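Small Storage in Shared Rooms: Use of Low Open Shelves
Project report, Interior Studies, second year
Submitted 18 Sep 2018

1. Background

In our course each student had to choose one ordinary piece of furniture and study how people use it. I chose the low open shelf, the kind without doors. Many rented rooms in my city have one, and it is usually the first thing people buy after the bed and the table. My question was simple: what do people put on the top, what do they put in the compartments, and does it change after some weeks?

I worked in two places. The first was a shared flat in the Layug building, where I also live. The second was the practice room of our department, which we call Hulance after the old company sign that is still on the door. Both places have white walls, so it was easy to compare them.

2. Method

During August I visited each place in the evening and wrote down what was on the shelf and in which part. I made 23 visits in total. I did not move anything before I wrote my notes. In the flat I also asked the other tenants to tell me when they put a thing on the shelf and why they put it there. Some of them forgot, so this part of the data is weak.

For the categories I used the list from our textbook, but I changed it a little. I joined "decoration" and "plants and flowers" into one group, because I could not always decide between them. A vase with flowers is clearly decoration, but a pot of basil next to the kitchen door is maybe food.
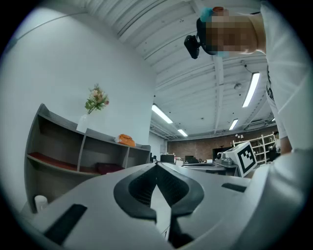

The second group was "things in daily use", for example keys, chargers and bags. The third group was "things waiting", which means objects that somebody put down and planned to take away later. My teacher suggested this last group and it became the most useful one.

3. Results

The top surface was the most used part in both places. Decoration stayed at the end of the shelf, near the corner, and almost never moved. Things in daily use were placed closer to the middle, where the hand reaches first. Things waiting were everywhere, but they stayed longest in the lower compartments. One paper bag from the Grano bakery stayed in the flat for 15 days.

I expected that vertical dividers would help people to keep order. In the flat it was partly true. The tenants gave each section to one person, and this worked well until a new tenant moved in and had no section. In the practice room the dividers had no clear effect.

I also tested fabric boxes from the shop Staron in the lower part of the flat shelf. With the boxes the shelf looked more tidy from the door, but the tenants told me they could not find their things so quickly. After the test they kept 2 boxes and returned the others to me.

4. Problems

The visits were always in the evening, so I do not know how the shelves look in the morning. I also live in one of the places, and my own things are in the data.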